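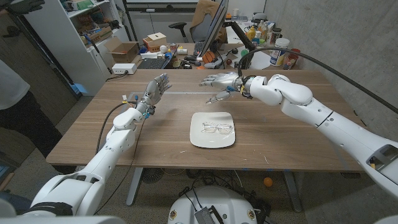 Eyeglasses with clear frames, folded on a white plate.

Home | Courses | Readings | Contact

Human Rights Documentation, Handout 4: Recording a Detention Case
By Ľubica Tichý
August

In the last lecture we spoke about sources. In this handout we work with the case file itself, from the first phone call until the moment when the file can be used in a public report. Please read it before the seminar and bring your notes on the Fosalis case.

1. What is a case file

A case file is a collection of everything we know about one person and one detention. If the same person is detained again, we open a second file and connect the two by a reference. Students often want to put all in one file. It looks simpler, but later it is very hard to see which charge belongs to which arrest.

The file has a cover sheet, a timeline, the source notes and the documents. The cover sheet is short. It gives the full name with other spellings, the year of birth, the place of detention, the legal status today and the name of the last person who changed the file.

2. Words for legal status

Be careful with these words, they are not the same:

Detained: the person is held, and we do not know yet about any charge.
Charged: a prosecutor or a court has named an offense.
Convicted: a court has given a verdict. Write if an appeal is still open.
Released on bail: the person is out, but the case continues.
Transferred: the place of detention has changed. The legal status stays as it was.

When the family says "he was sentenced," ask which court and whether they saw a paper. In many cases the lawyer was told something in the corridor and the written verdict came weeks later, with a different number of years.

3. The timeline

Every line in the timeline has a date, an event and a source number. If the date is not exact, write what the source said, for example "before the end of August." Do not calculate an exact day from it. Two sources who heard the news from the same cousin are one source.

In the Vudanlow archive, which Eyerusalem Tesfamariam presented to us, there are over 3,000 timeline lines. She showed that the most common mistake was a transfer recorded as a new arrest. This made the number of arrests in one district look much higher than it was.

4. Consent

Ask for consent separately for keeping the information and for publishing it. A mother may agree that we keep the name of her son and refuse that we print it. Write her exact answer. Consent can be taken back, also after publication, and then we must have a procedure.

5. Exercise

Read the Jurčo statement (reader, page 10) and prepare a timeline. There are 2 places where the statement and the court letter do not agree. Do not correct them. Enter both versions with their sources and write a short note for the next reader.

For the seminar also read the chapter by the Zellura group about prison visits. We will discuss who is allowed to carry documents out of a visit, and what the lawyer should write down on the same evening.

Contact: Ľubica Tichý, office hours by appointment | © Course materials, for enrolled students | Back to top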